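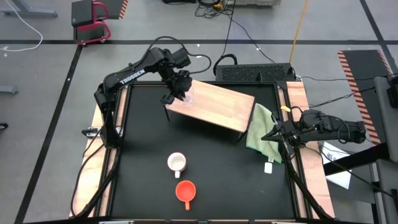

I'm looking for people who have opinions about drinking water, and I'd love it if you were one of them! My name is Leif Þrastardóttir, and for the past year I've been collecting stories and tasting notes about the tap water in the towns along the Treddale valley. It's for a little book and a run of public tastings, and I've reached the part where my own tongue isn't enough. We pour everything into clear glasses, like the one on the little wooden platform, so you get to look before you sip. Half the arguments so far have been over cloudiness, and I didn't see that coming at all.

So, what would you be doing? You'd come to the old reading room in Bradthorpe for 3 sessions in June, each one 90 minutes long. You taste small pours from different towns, write down whatever comes to mind, and then we talk it over (this is where it gets loud). You don't need any training. One of my favorite notes so far just says "tastes like my aunt's garden hose," and I knew exactly what she meant.

I'm hoping for 50 people all together, split into small groups. I'd especially like to hear from:

Anyone who grew up on well water, in Dellholm or farther up the hill
People who moved here from somewhere else and noticed the difference in their coffee
Folks who hate the taste of tap water and buy bottled
Teenagers 16 and up, with a parent's okay 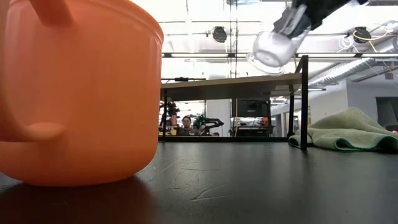
You can sign up for the afternoon group, which starts at 2, or the evening one at 6:30. Please stick with the same group for all of your sessions if you can. The talk gets so much better once people know each other a bit - by the second round they're finishing each other's complaints.

A few practical things. Please don't wear perfume or strong aftershave, and skip the garlic at lunch. Coffee is fine up to an hour before. If you have a medical reason to limit how much you drink, tell me when you write and we'll work it out, the pours are only a couple of sips each. The reading room is on the ground floor, with a ramp at the side door, and the bus from Bailly stops across the street.

I can pay $20 a session, in cash, at the end of each one. The whole pot for tasters and snacks came from a small local grant plus 800 dollars from last fall's book sale, so I can't go higher, but there will be plain crackers during and real cake after.

To put your name down, leave a note at the Bradthorpe library desk marked "Water" with your name, a phone number, the group you'd like, and one sentence about the best or worst glass of water you ever had. I read every one of those and I'll call you back myself, usually in the evening. If you've got a neighbor who won't stop talking about their well, please bring this to them too!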